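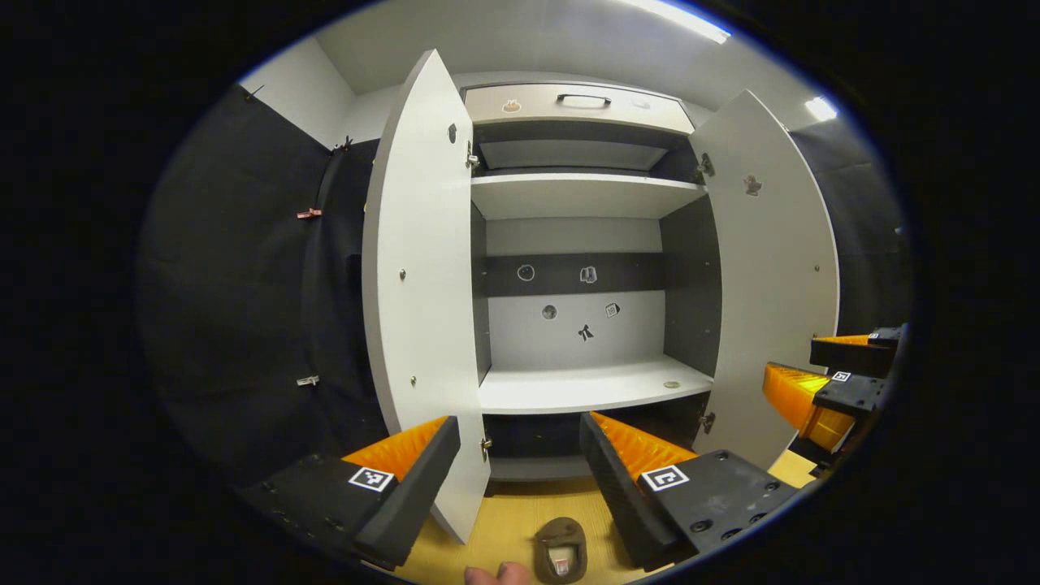

By the Jakeo press office
Ledgate, 2020-06-10

Jakeo to supply storage cabinets for Hepburn apartments

Jakeo, the Ledgate furniture maker, will supply 1,481 tall storage cabinets to the Hepburn apartment development under an order signed this week. The cabinets are from the company's Kisterano line and will go into kitchens, hallways and utility rooms across the site.

The Kisterano is a white two-door cabinet with a wide drawer at the top and open shelving behind the doors. The drawer front is light gray with a black bar handle in the middle. Inside there are two white shelves, with a dark compartment under the lower one for taller or heavier items. Each door hangs on two metal hinges, one high and one low, and swings wide open so that the full width of the shelves can be reached.

Jakeo began work on the current version in March, after building managers asked for a cabinet that one household could use for dry food and the next for cleaning supplies or linens. The drawer was moved to the top during that work. Earlier models had it at floor level, and tenants said they had to kneel to get at batteries, keys and other small things they wanted every day.

The back wall between the shelves is finished in two shades of gray. Small icon stickers can be placed on the back wall, the insides of the doors and the drawer face, so that members of a household can mark where their things belong. A sheet of stickers will be packed with each cabinet for Hepburn. They are optional and can be left off.

Deliveries to Hepburn will start with the first finished building and continue for six months. Cabinets will arrive assembled, with the doors hung and the drawer fitted. Jakeo crews will carry them in, level them and fasten them to the wall. Packing materials will be taken back to the Ledgate plant for reuse.

The company expects to build some 2,210 Kisterano cabinets by the end of the year, including the Hepburn order. The remainder will be sold through the Ledgate showroom and to other housing customers. Lead time for new orders of fewer than 1,000 cabinets is currently eight weeks. Larger orders are scheduled individually.

Replacement hinges, handles and shelves for the Kisterano are kept in stock and can be ordered one at a time. Residents at Hepburn should ask their building office for parts during the first year. After that they may order from Jakeo directly.

About Jakeo
Jakeo makes cabinets, shelving and wardrobes for homes and rental housing. Its plant, offices and showroom are in Ledgate.

Press and trade inquiries: Jakeo press office, Ledgate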